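How to Clear a Work Table After Small, Soft, Sticky Messes

By Nayeli Bañuelos

This page covers one kind of cleanup: a smooth tabletop with crumbs, paper bits and small soft blobs left on it. Craft tables get this way, and so do kitchen tables after kids have been at them with dough. I clean the long table in Room 403 this way, and I do the same at home on a smaller scale. Once you have the order down, it takes 7 minutes.

If you have a wood table with an oil or wax finish, skip the soap in step 5 and use a barely damp cloth. Everything else is the same.

What you need

A towel, folded in a square. Dark brown or any other dark color is best if you work with dyes, but any old hand towel will do.
A shallow tray with a raised rim. Metal or plastic both work.
A sticky paper roller, the kind sold for clothes, and something to stand it on.
A plastic scraper or an expired card.
A cup, 150 ml of warm water and two drops of dish soap.
A small bag or bin for the trash.

You don't need a spray cleaner. I used Trasik for a while and it left streaks that showed up in the afternoon light, so I went back to soap and water.

Step 1: Clear the big things first

Take away anything that doesn't belong to the cleanup. Cups go first. A cup of coffee next to an elbow is the most common way for a five-minute job to become a half-hour one. If somebody is still drinking it, move it to another table.

Stack books and boxes on a chair or the floor. Resist sorting them now. Sorting is a different job and you will end up reading something.

Step 2: Set out the tray and the towel

Put the tray on the side of your stronger hand. Fold the towel in half and then in half again and set it in the middle of the table, where both hands can get to it. Folded in four, it gives you several clean faces to work through before it has to be washed. The roller goes on the opposite side from the tray, on its stand if it has one, so the sticky sheet doesn't touch the table.

If you are left-handed, swap the sides.

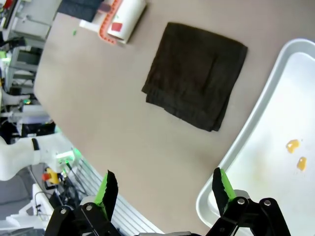 A folded towel, with a white tray on the right.
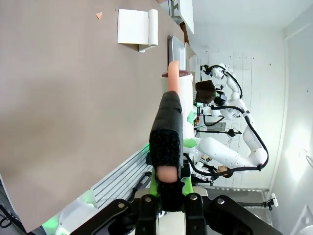
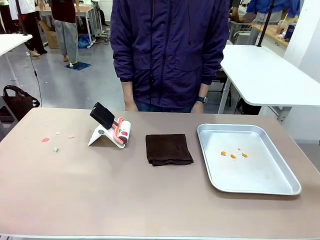
Step 3: Pick up the soft pieces

Start with the soft pieces, before anything gets wiped. A towel pulled across a soft blob will flatten it into a film, and then you have to scrape the whole area.

Pinch each piece at the base and lift straight up. Don't twist. If it leaves a skin behind, press the larger piece back down on top of the skin and lift again. Most modeling dough will pull up its own leftovers this way in two or three tries. Drop the pieces in the tray, a little apart from each other if you want to keep the colors separate.

For pieces that have dried on, slide the scraper in nearly flat, from the side, with a finger of your other hand on top of the piece so it doesn't shoot off the table. Short pushes are better than one long one.

Flurina Stöckli uses a ball of the same dough, the size of a walnut, and dabs with it. I have tried this and it works well on fresh dough and not at all on dry.

Step 4: Roll up the scraps

Now the small dry things: paper bits, thread, glitter, eraser crumbs.

Peel the roller to a fresh sheet. Start at the far edge of the table and roll toward yourself in one straight pass, lift, move over by the width of the roller, and go again. Going back and forth in the same spot puts some of the crumbs back down once the sheet gets full.

Paper scraps bigger than a thumbnail should be picked up by hand. They stick to the sheet but they cover it up, and you go through twice as many sheets. I get through two sheets on a normal day. After a collage afternoon I once used 19, and that was when I started picking the large ones up by hand.

Cheap rollers vary a lot in how sticky they are. If yours is so strong that it drags on the table, press the sheet against your sleeve once before you start. Lint from the sleeve takes the edge off.

Set the roller back on its stand when you finish. If you don't have a stand, a piece of stiff card folded into a tent with a notch cut in the top will hold one. Mine has lasted since March.

Step 5: Wipe

Mix the soap into the warm water. Dip one corner of the towel, squeeze it out hard, and fold it back so the damp part is on the outside. It should feel damp to the hand and leave no drops when you press it on the table.

Wipe in long strokes in one direction, away from the tray. Turn the towel to a clean face when the one you are using picks up color. Go along the rounded front edge last, with the towel wrapped over it, and do the underside of the edge too — people grip the table there, and whatever was on their fingers stays.

Then unfold the towel, find a dry part, and go over the whole table once more. This second pass is the one that gets rid of streaks.

Step 6: Deal with the tray

Decide what to keep. Clean dough without crumbs in it can go back in its tub, with a few drops of water if it has started to crack. Anything with paper, hair or grit in it goes in the trash.

Don't rinse dough down the sink. It collects in the trap below and it is unpleasant to remove. Scrape the tray into the trash first, wipe it with the used towel, and only then wash it.

Yellow and orange dough can leave a stain on a light plastic tray. A paste of baking soda and water, left on for 20 minutes, takes off most of it. On a bare aluminum tray use plain dish soap, as baking soda can darken the metal. Dry metal trays by hand and stand them up on edge if you are short on space.

Step 7: Towel and trash

Shake the towel out over the bin before it goes in the laundry. Wash it warm, with no fabric softener. Softener coats the fibers and the towel won't take up water as well the next time.

Peel the used sheet off the roller right away and leave a fresh one facing out, unless the roller is going to sit in the open for days. In that case leave the dirty one on as a cover.

Common problems

The table still feels tacky. There was too much soap. Go over it again with plain water and dry it.

There is a faint colored ring where a blob was sitting. Lay a damp corner of the towel on the ring for a few minutes, then rub with one finger through the cloth. On a pale table you may need to do this twice.

Crumbs are in the seam between two tables. Pull the tables apart. Running a card down the seam mostly packs them in tighter.

The towel sheds. New towels do this until they have been washed a few times. Use an old one, or run the roller over the table again at the end.

Slime. None of this works very well on slime. Roya Kiani puts ice on it until it stiffens and then uses the scraper, and I would go with that for a tabletop. For carpet, white vinegar and patience.

How often

I do steps 1 through 4 after every session and the full list at the end of the day. If the table is only used for paper, the roller is enough and you can leave the wiping until the end of the week. Check the chairs before you put things away — dough gets sat on more often than you would expect, and it is much easier to lift off a seat while it is fresh.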